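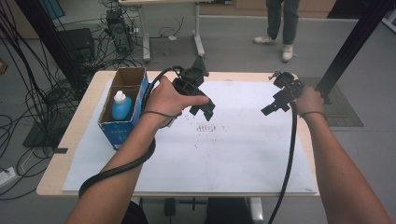 The left gripper had started closing late again. Khang Đỗ squeezed the handle, watched the jaws, and squeezed again.

"It's behind the right one," he said.

"By how much?" Khoa Trịnh asked from the computer.

"I can see it. So, too much."

Khoa typed something and read the screen for a while. The Stollon people wanted the station working by September, and the pair had passed its check twice before failing it.

"Do the slow test," Khoa said. "Both hands, fourteen closes."

Khang did the slow test. He kept his elbows off the table and held the grippers so the jaws faced each other. His wrists ached by the end. On the sixth close the left one stuck, then let go with a small click.

"There," he said.

"I got it. The reading goes flat and then jumps." Khoa scrolled back. "Could be the encoder. Could be the cable."

"Tudose said encoder."

"Tudose said that about the last one, and it was a screw."

Khang set the right gripper down and turned the left one over. He ran his thumb along the cable to where it went into the housing. When he bent it toward his wrist, Khoa said, "Stop. Do that again."

He bent it again.

"It dropped out. Now straighten it."

He straightened it.

"It's back."

They shut the power off. Khang took out three screws and lined them up at the edge of the table where he wouldn't knock them. The plug inside was seated but not latched. One side of the clip had cracked. Every time his arm went forward, the cable pulled the plug a little way out, and every time he relaxed, it went back in.

"Do we have another clip?" he asked.

"In Baltness. We could have it in three days."

"And until then?"

Khoa came over with a zip tie. He left a loop of slack above the housing and tied the cable down to the mount, then tugged on it twice. Khang put the screws back in and Khoa turned the power on.

They ran the slow test again, all fourteen, and then the fast one. The lines on the screen stayed together.

"Write it down," Khoa said. "Otherwise Gratberg will send us an encoder."

Khang opened the log and wrote the date, Aug 22, 2020. Under it he put: left plug, cracked clip, cable tied off, order new clip. He thought for a moment and added: check right one too.

Then he picked up the screwdriver and reached for the right gripper.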